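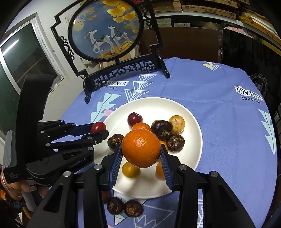
Fruit and water chestnuts on a white plate.

Pranetari: a word list of fruit and vegetable names

Pranetari is a small collection of the names people use for fruit, vegetables and nuts in shops and at home. It has 641 entries in four languages: English, Greek, Spanish and Ukrainian. We made it for teachers, translators and people who write recipes, and it can be used for other work too.

What one entry contains

Each line of the file entries.csv is one name. The columns are: name, language, common English name, region, note. The region column is empty when the name is used everywhere the language is spoken. The note is free text and often short — please do not expect the same style in all of them.

How the names were collected

Loukia Gavalas and Thodoris Politis wrote the Greek part, mostly from market signs and old cookbooks of their families. Octavio Sosa did the Spanish part and Danylo Nazarenko the Ukrainian. The English names were added last, by all of us together. A second person checked 489 entries. The other entries have the word "unchecked" at the start of the note.

Known problems

Citrus was the hardest group. Mandarin, tangerine and clementine are mixed in daily speech, and we kept the mix as people say it. If you need botanical names, this is not the right source.

Water chestnut is listed separately from chestnut. In version 1 they were under the same English name by mistake, and the correction came in July. If you have an old copy, please download again.

Spanish has more regional names than the other languages, so a simple count by language will give a wrong picture.

Files

entries.csv — the full list
regions.txt — the region codes, 12 in total
changes.txt — what was changed in each version

The text is saved as UTF-8. Some spreadsheet programs open it with broken Greek letters; choose the encoding by hand when you import.

License and corrections

You may copy and change the list if you name Pranetari as the source. Corrections are welcome through the issues page. Please write where you heard the name, a town is enough.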